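Layug Head-View Kit for Hand Activity Recording
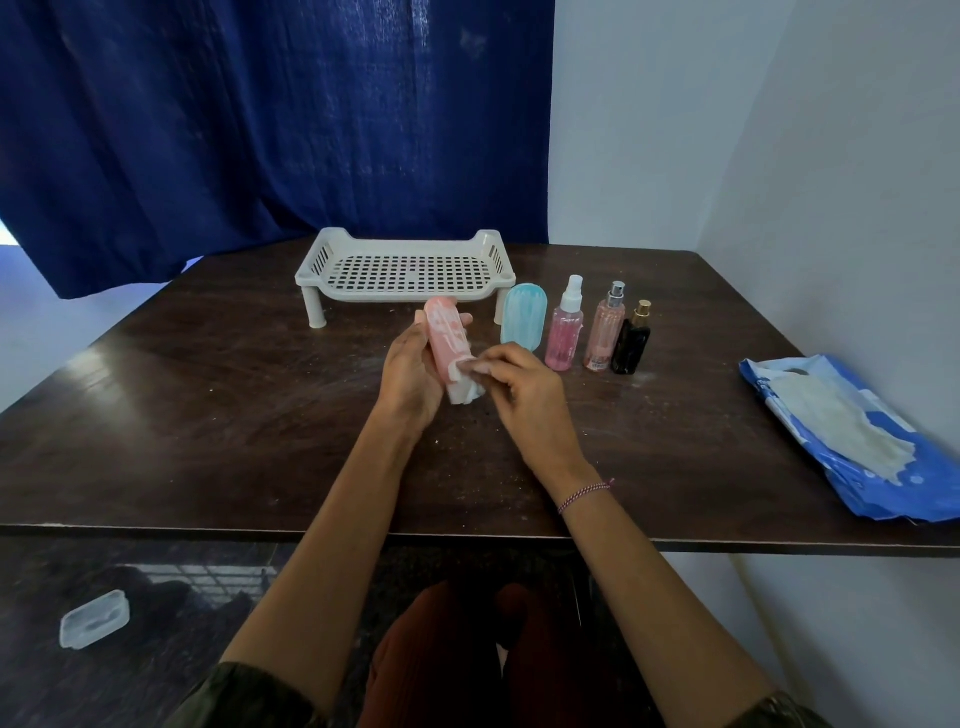
Wearable Sensing Group, Torkanberg

Layug is a head-worn recording kit for collecting first-person video of ordinary handwork. Recordings are used to train manipulation policies for two-handed robots. The household set covers wiping, sorting, folding and putting away, done at the wearer's own table with the wearer's own things – bottles, racks, tissues, bags.

Method
Wearers get a task name and no script. Each recording is split wherever a hand makes or breaks contact with an object, and every segment is labeled with the role of each hand (hold, press, turn, carry). Policies are first trained on these segments, then tuned on a small number of robot demonstrations.

Result
The current release has 2,192 segments from 16 homes. With pretraining on the full set, the wiping policy needed 86 robot demonstrations to reach the success rate that took 179 without it. Soft materials such as tissue remain the weak point, and labels for them are checked twice.

What is supplied
Head mount and camera
Battery pack with belt clip
Zaltow labeling software, one seat
Printed task cards

Loans
Kits are lent for four weeks. Write to Idun Holmgren for loans and to Nahom Kahsay about the labels or the training code.

Page updated February 24, 2022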